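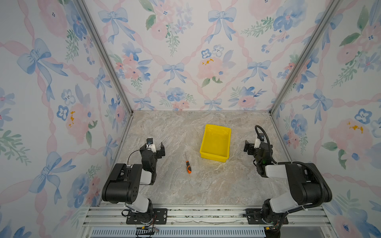 2. Tool return, small hand tools

Work in this period covered the return of loose hand tools to open bins at the Dredside bench. The bench has a marble-patterned top and papered walls on three sides. Each trial uses one yellow bin and one screwdriver with an orange and dark handle. The bin starts empty and the screwdriver starts on the bench surface. A trial is complete when the whole tool, handle and shaft, lies inside the bin.

60 trials were logged in December. Sebastian Radu kept the log and Zamfira Coman checked the entries against the bench record. Start positions were varied by angle and by distance from the bin. Diagonal starts are now included in the standard set, as requested in the last review.

The resting position of the tool is recorded after each trial. Handle and tip positions are entered separately.

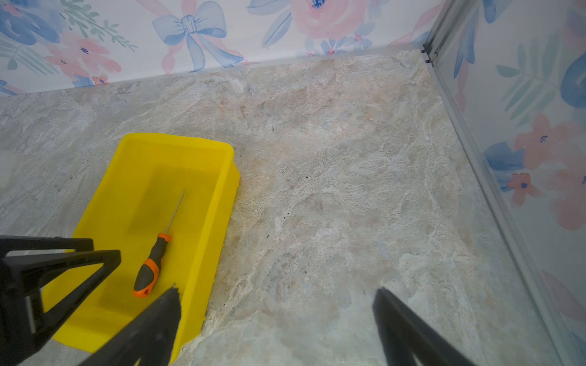
Tools lying at an angle across the bin floor are accepted under the current rule. Misaki Nakajima has proposed a stricter rule, with the shaft parallel to the long wall, for the Vilness phase. No decision has been made.

Open items:
Bench cleaning between sets. Crumbs and specks on the surface are to be cleared every 20 trials.
Second bin size. Order placed with Poduval, delivery pending.
Written procedure. Draft with Cosmin Sârbu for comment.

Spending on this task is within the Jondard allocation.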